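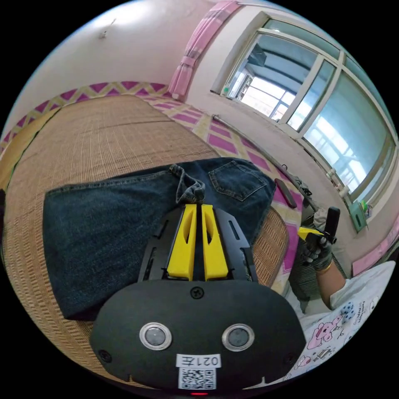
According to Siu-fong Hung, Lomard is the friendliest little gas field anyone could hope to study, and its layout is a delight to follow. Gas rises from 2 subsea wells and travels through a 46km pipeline to the Parkbridge platform, where water and liquids are taken out before the gas heads for shore.

The reservoir lies in sandstone beneath a thick seal of shale. Lomard was thought too small to deserve a platform of its own, so the tie-back to Parkbridge brought it to life – a wonderfully neat piece of planning!

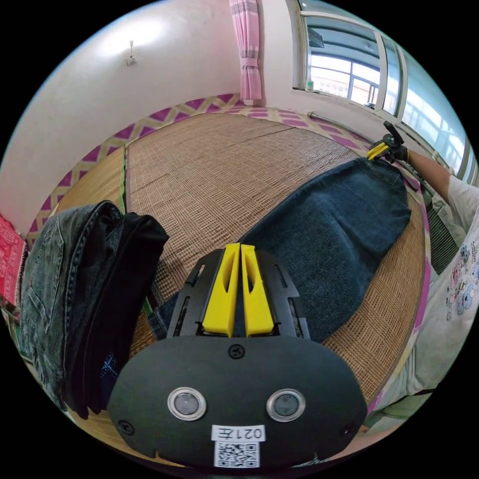

Dario De Luca wrote in reply that the control cable deserves just as much praise as the pipeline. It carries power, signals and chemicals out to the wells, and lets the crew at Parkbridge open or close each valve from their desks.
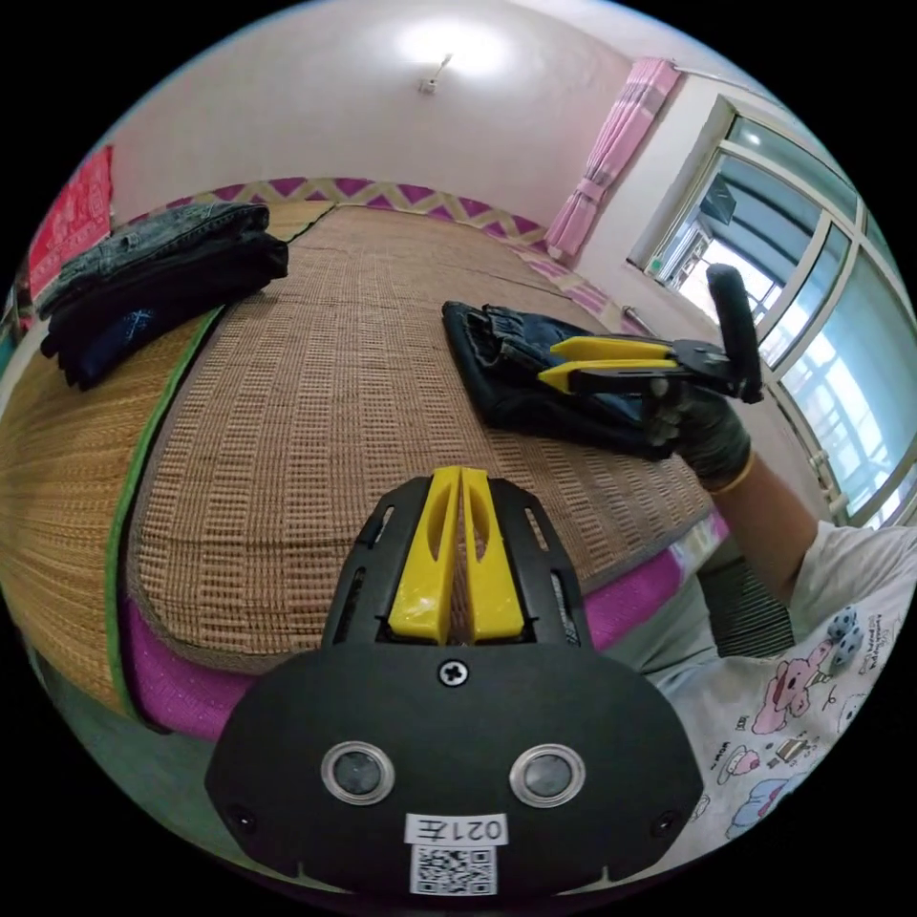

Neighbouring fields

Flidatden, to the north, produces light oil and sends it ashore through a separate line. Sin is a gas find still awaiting a development plan, in water 1024ft deep.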